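Painted wooden cubes for sorting, paint or stain?

Wooden toys and classroom materials > Finishing

imeng_s
Posted 7:42 pm
I'm making sets of small coloured cubes for a kindergarten sorting game, two of each colour, five colours to a set. Blue, green, yellow, red, orange. The first order is for 100 cubes, so ten sets, and I'd like to settle on the finish before I cut the rest.

I've tried two coats of thinned matte paint over bare wood, lightly sanded between coats. You can still see the grain and the colour is a bit uneven from face to face. I like it. My sister says it looks unfinished and wants a third coat and a gloss varnish on top. The other thing I can't decide is the mat. The kids will use the cubes on a table and I want something underneath so they don't skate around. I've got a brown one and a pale grey one.

One set on the brown mat:
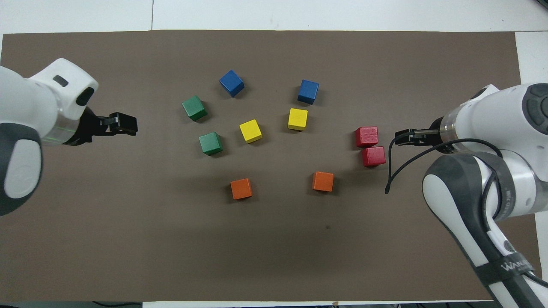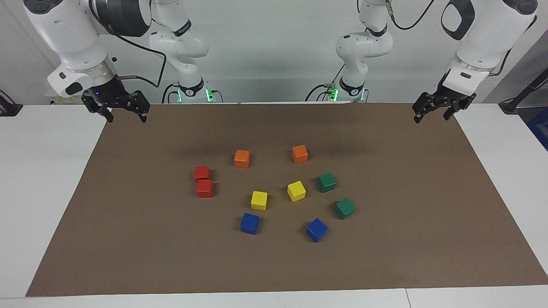 The teacher plays it a few ways. Sometimes the kids match pairs, sometimes they build a tower in a set colour order, sometimes she hides one cube and they have to work out which colour is missing. So the colours need to be easy to tell apart from across a small table. My worry is red and orange. I mixed the orange myself from the yellow and the red and I could push it further toward yellow, but then I'd have the same problem at the other end.

Any opinions welcome. I've got until the end of July.

violeta.m
Posted 7:58 pm
Leave the grain. I've made blocks for years and the gloss ones come back chipped at the corners every time. With a matte finish a knock doesn't show much and you can touch it up with a small brush.

Red and orange look fine to me. I wouldn't touch the orange.

Seltel_Shed
Posted 8:15 pm
Disagree on leaving it bare. Matte paint with nothing over it picks up grime from little hands, and yellow is the worst for it. By the end of term your yellow will be mustard. You don't need gloss, just a clear matte water-based coat. Check the tin says it's safe for toys once cured, and let it cure for the full time on the label, which is longer than touch dry.

violeta.m
Posted 8:21 pm
I didn't say bare, I said no gloss. A clear matte is fine.

Seltel_Shed
Posted 8:24 pm
Fair enough, I misread you.

iarapalma
Posted 8:40 pm
I teach the age group you're making these for. Please think about size before anything else. If any of the kids are under three, or there's a younger sibling about at pickup, a small cube is a choking risk and the centre will have its own rules. Ask them for the minimum size in writing before you cut the rest.

On colour, go with brown for the mat. We had a pale one and the yellow pieces disappeared on it under the fluoro lights. My only worry with dark brown is the blue, depending how dark yours is in person.

imeng_s
Posted 9:02 pm
Thanks Iara. The youngest in the group is 4 and the teacher has approved a sample cube, but I'll get the size in writing as you say. The blue is a mid blue, it doesn't get lost.

mirta_e
Posted 9:17 pm
Nobody's mentioned stain, and it's in your title. Stain or food-grade dye soaks in so there's nothing to chip at all. I did a set of 201 counters that way for our library's toy shelf and they still look good. You lose some brightness, though, and green over a yellowish timber goes a bit olive. What wood are you using?

imeng_s
Posted 9:25 pm
Offcuts from a neighbour, so it's mixed. Mostly pale. That's partly why I went with paint, the stain took differently on every piece I tested.

mirta_e
Posted 9:31 pm
Then stick with paint. Stain on mixed offcuts will drive you mad.

wu_shihchieh
Posted 9:50 pm
Different view on the colours. Some of those kids will be colour blind and red and green is the usual trouble. It's a sorting game, so a kid who can't sort them is just going to think he's bad at it. Make the green a good deal lighter than the red, or put a mark on one face of each colour. A dot, a line, a cross. You could burn them in before painting.

Seltel_Shed
Posted 10:04 pm
Marks would spoil the game where she hides one, wouldn't they? The kids would be learning the marks.

wu_shihchieh
Posted 10:09 pm
Only if they're face up. Put it on one face and she can turn it to the mat when she wants.

iarapalma
Posted 10:12 pm
I'd want the marks. We had a boy last year who hated every colour activity and it took us months to work out why.

imeng_s
Posted 10:30 pm
I hadn't thought of that at all. I'll burn a small mark on one face of each and show the teacher both versions. Decision so far is two coats of paint, one clear matte, brown mat, no gloss. I'll do a trial set first and leave it to cure before I start on the others. Does anyone bother sanding the corners round before painting, or just knock the sharp edge off?

violeta.m
Posted 10:34 pm
Just knock the edge off. If you round them too much the towers fall over.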